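Jarker: questions I keep getting about the film

Last updated Mar 3, 2025

I've been answering the same emails about Jarker since the November screenings, so I finally sat down and put the answers in one spot. If yours isn't covered, write to me anyway, I like getting mail!

What is Jarker, in plain terms?

It's a science-fiction feature, my first. A mail clerk named Barbu runs the only post office on Ultevora, a mining colony where the mines closed years ago. Letters keep showing up for people who moved away, and one day he starts opening them. There's a mystery in there, but mostly it's a film about a guy reading (I promise it moves faster than that sounds).

How long is it?

Shorter than the cut some of you saw. The November version had a long stretch in the sorting room that I loved and that put my own brother to sleep. It's gone now. The ending is the same.

Do I need to see your short first?

Nope. Clilex is set on the same colony, and one character walks through both, but you won't miss a thing. I'd even say watch it second.

Is the voice on the radio a real person or a machine?

I know, I know. Everybody asks. I wrote it one way, Ingeborg Strebel played it the other way, and her way was better, so I kept my mouth shut on set and I'm keeping it shut now. Watch the scene with the frozen door again and see what you think.
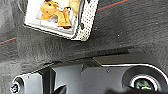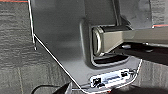

Top: box with a plush horse on it. Bottom: gripper housing, dark gray.

Is it scary? Can I bring my kids?

There's no blood and only one swear word, but the middle is tense and pretty sad. My niece was fine with it. My friend's son asked to go home. You know your kids better than I do.

How did you pay for it?

Savings, a small grant, and 200 people who each chipped in without asking for a T-shirt. If you were one of them, your name is in the credits. If I spelled it wrong, tell me before the disc goes out and I'll fix it.

Will there be a disc?

Yes! One pressing of 2000 copies, with Clilex on it and a commentary where Ingeborg and I disagree for most of the running time. Orders open once I've approved the test disc. Please don't send money yet, I'll only have to send it back.

Can our film club show it?

Please do. For a room of 30 people or fewer I don't charge anything, just send me the date and the town. For bigger rooms, email me and we'll work something out. Subtitles are ready in two languages so far, French and German.

Is there going to be a sequel?

I'm writing something, but it isn't called Jarker 2 and Barbu isn't in it. Ask me again when I have more than an outline.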